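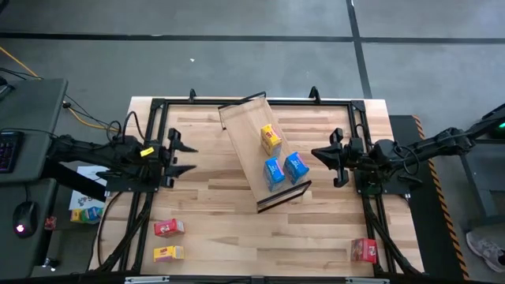
Figure 2. The two-arm cell during the shelf-filling task, with three boxes on the rack and three on the tabletop.

3.2 Cell set-up and daily care

The cell was built at the Condbridge laboratory on a wooden worktable. A black metal frame is fastened on the top, and each arm is mounted over one of the side rails, so that the two arms face each other across the table (Figure 2). We chose the rails as mounting place after the first trials, in which the arms were clamped directly to the wood and moved a little under fast motion. The bolts of the mounting plates are checked every 50 episodes with a torque key. When one bolt is found loose, both plates of the cell are tightened again and the calibration is repeated.

The rack is not fixed at one position. Before each block of episodes the operator turns it to a new angle, and in Figure 2 it stands diagonally in the far half of the table. The boxes are small cardboard packages in several colours. They suffer from the fingers, and a box with a crushed corner is replaced before the next block, as it gives a different grasp width from the others.

Most of the lost time came from the cables. These are wrapped along the arms and led down beside the rails. In the first 200 episodes, the cable of the left wrist was pulled out of its connector 2 times, both times when the arm reached for the far end of the rack. We then left a longer free loop near the forearm and limited the wrist rotation to 120 degrees in the Bredex control software. After this change the fault did not appear again.

Calibration follows the procedure of Ezeani, with one difference: the grippers are opened fully and brought to the home pose before the power of the motors is switched off. The finger pads are cleaned with alcohol each morning. Worn pads are exchanged in pairs.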